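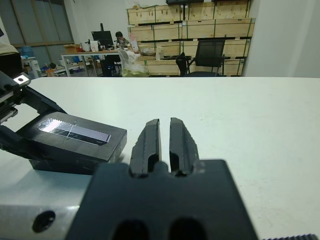
White tabletop.

**1/** In April I decided to write letters to people. With a pen. I told everyone about it first, by text, which should have been a warning.

**2/** I own 600 sheets of good writing paper, bought from a stationery shop in Bidlow that was closing down. I was sad for them and it was half price. At my current speed I'll be leaving most of it to my niece.

**3/** First discovery: my handwriting has not aged well. Annick Lefèvre got two pages from me and called to ask what "the goat situation" was. It was the boat situation. There is no goat. She sounded let down.

**4/** Second discovery: I don't know where anyone lives. I've known Chia-hao Chuang since college and would have sworn he was in Dandness. He left Dandness before his kids were born. The kids are in high school.

**5/** You also can't ask for an address without people thinking it's a wedding. Or a funeral. Masanobu Yagi replied "who died" and then, after I explained, "ok but who died"

**6/** Where to write: a desk makes me pay bills. The couch makes me write uphill. A plain white table with nothing to say for itself is the best I've found, and I've now tried the train to Arkdale and the hood of a car.

**7/** Openings are hard. "I hope this finds you well" sounds like I'm about to sell you gutters. I started one with "So" and felt very modern.

**8/** Middles are worse. By the time a letter gets there, the news is old, so you end up describing weather that's over. Tsutomu Minami now has a full account of a rainstorm he was also in.

**9/** Final count for the month: 11 letters mailed. The goal was 40. I'd like it noted that a few were long, and that one went out twice after I forgot the stamp.

**10/** Replies so far: one real letter, from Natsumi Hoshino, four pages, beautiful, with a pressed leaf in it. I have not answered. It's too good. It's on the fridge making me feel bad every time I want cheese.

**11/** Also a thumbs up from Chia-hao. By text.

**12/** Someone asked what pen. It's a Gyamfi, the blue one. It leaks a little and I've gotten used to having a blue thumb - the bank teller has not.

**13/** Update 05/05/2021: Annick wrote back! On paper! Her handwriting is worse than mine. Either her sister is moving to Portugal or her sister is mowing a portrait. Calling her tonight to find out.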